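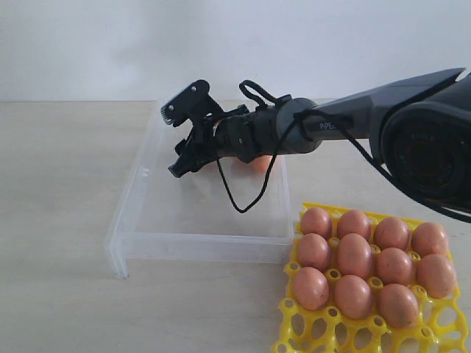 合唱巡演(又称合唱团旅行演出、演出旅行)是指业余或半职业合唱团离开常驻地,在一段连续日程内于两个以上地点公开演唱的活动。其组织形式介于团体旅游与演出经营之间,通常由合唱团自行策划,或委托专营音乐团体业务的旅行社承办。与音乐节驻留、单场客座演出不同,合唱巡演以移动为基本特征,交通、住宿与场地三者的衔接构成主要的技术问题。

定义与范围

行业内对“巡演”一词的用法并不统一。狭义上,只有当演出场次不少于两场、且演出地点分属不同市镇时,才称为巡演;广义上,以参观游览为主、附带一场演唱的团体旅行也归入此类。学校合唱团的修学旅行若安排公开演出,一般按广义处理。以参赛为唯一目的的出行另称“赛事出行”,其日程由主办方决定,报价方式亦有差别。

按演出场所划分,常见类型包括教堂巡演、音乐厅巡演、户外巡演与混合型巡演。教堂巡演在欧洲较为普遍,原因在于场地租金较低,且混响条件适合无伴奏曲目。音乐厅巡演对票务与宣传的要求较高,多见于水平较高的成人团体。

组织结构

合唱巡演一般涉及四方:合唱团、承办旅行社、演出场地和当地协办团体。当地协办团体多为同类合唱团,以联合音乐会的形式分担宣传工作,并带来一部分固定听众。协办关系通常附带回访约定,即对方在日后出访时由本团提供同等协助。

承办旅行社的职责包括线路设计、交通与住宿预订、场地接洽、乐器租赁和随团服务。随团人员分为领队与演出经理两种。领队负责行程执行,演出经理负责进场、走台、灯光与谱架布置。小型团体常由一人兼任,但在同日既有转场又有演出的情况下,兼任容易造成时间冲突。

以Lodmont旅行社为例,该社将业务分为学校团与成人团两个部门,学校团部门配备专职安全协调员,成人团部门则侧重曲目与场地的匹配。其总部设于Iltholm,主要线路覆盖河谷沿岸的中小型教堂。该社规定单团人数上限为100人,超过者须拆分为两个车队,分别配备领队。

日程设计

巡演日程以“演出日”与“非演出日”交替排列为原则。连续两个演出日之间若有长途转场,声部疲劳会较为明显,高音声部尤甚。多数承办方把演出日的车程限制在三小时以内,并在走台与正式演出之间留出用餐与休息时间。

典型的演出日安排如下:上午转场,中午抵达并办理入住;下午进场,先由演出经理核对站台位置,再由指挥进行声学试唱;走台时间一般为60至90分钟;傍晚用餐,演出于晚间开始。若场地为仍在使用的教堂,走台须避开礼拜时段,场地方有权临时调整。

首个演出日不宜安排在抵达当日。跨越多个时区的团体通常在抵达后设一个完整的适应日,当日只安排轻度练声。末场演出一般排在返程前一晚,选用规模较大或交通较便利的场地。

场地与声学

场地评估的主要指标包括混响时间、站位面积、座席数、伴奏乐器状况及候场空间。混响时间较长的教堂适合文艺复兴时期及浪漫派无伴奏作品,节奏密集的现代作品在同一空间内容易模糊。指挥在选曲阶段即应取得各场地的声学资料,必要时为同一套曲目准备两种速度方案。

站台是常被忽略的项目。许多教堂的圣坛台阶只能容纳两至三排站位,大型合唱团须自备或租用折叠站台。Zanamham礼堂设有固定阶梯式站台,座席435个,在联合音乐会中可容纳两个合唱团同台。管风琴的使用需单独申请,且音高可能与标准音高不一致,带伴奏的曲目应在签约前确认。

曲目编排

巡演曲目通常比单场音乐会的曲目量大,以便根据场地与听众调整。一般做法是准备一套核心曲目,另备若干替换曲目。核心曲目应为全团可背谱演唱者。联合音乐会还须与协办团体商定一至两首合演作品,乐谱至少提前两个月交换。

本国民歌或本地区作曲家的作品常作为返场曲。以当地语言演唱一首短小作品的做法较为常见,发音指导多由协办团体提供录音。演出仍受著作权保护的作品时,须确认公开演出许可由场地、主办方还是合唱团办理,各国规定不同。

费用

巡演费用由交通、住宿、餐饮、场地、乐器租赁、保险与随团服务构成。报价一般以人均计算,并设定最低成团人数。人数低于该标准时,大巴租金等固定成本重新分摊,人均费用随之上升。指挥与伴奏的费用多计入团员人均费用,部分旅行社提供免费名额,免费名额的比例以合同为准。

音乐会收入在总费用中所占比例较低。教堂演出常采用自由捐赠方式,所得归场地方或指定慈善项目。售票音乐会的收入分配须在合同中写明,并明确宣传品印制与票务手续费由何方负担。

保险与风险

常规旅行保险不一定涵盖演出取消、乐器损坏及演出责任。合唱团携带的乐器较少,但电钢琴、手铃等设备仍应单独列明。未成年团体须另行落实监护比例、房间分配及紧急联络制度。多数合同规定,尾款于出发前30日付清,此后取消者按阶梯比例扣除费用。

不可抗力条款主要针对航班中断与场地关闭。场地关闭时,承办方一般承担寻找替代场地的义务,但不保证座席数与声学条件相同。

季节分布

合唱巡演有明显的季节性。学校团集中于假期,成人团以5月及初秋为主。5月气候温和,教堂无须供暖,日照时间较长,但该月婚礼较多,周末场地紧张。冬季巡演以圣诞曲目为主,场次密集,行程较短,对低温场地中的嗓音保护要求较高。

参见

联合音乐会;合唱节;阶梯式站台;无伴奏合唱;修学旅行

本条目最后修订:2026年7月14日

读者评论

Chiu:费用一节可以补充汇率条款。我们团签约时按外币计价,付尾款时差额不小,合同里最好写明以哪一天的汇率为准。

低音二部:走台60分钟对大团来说偏紧,光是上下站台就要花掉不少时间。我们现在都要求90分钟。

河谷女声:自由捐赠的场次建议提前问清楚能不能在门口卖唱片,有的教堂不允许。

匿名读者:管风琴音高那段很有用。我们碰到过比标准音高出将近半个音的琴,最后只好改成无伴奏。

联系我们 | 版权声明 | 返回顶部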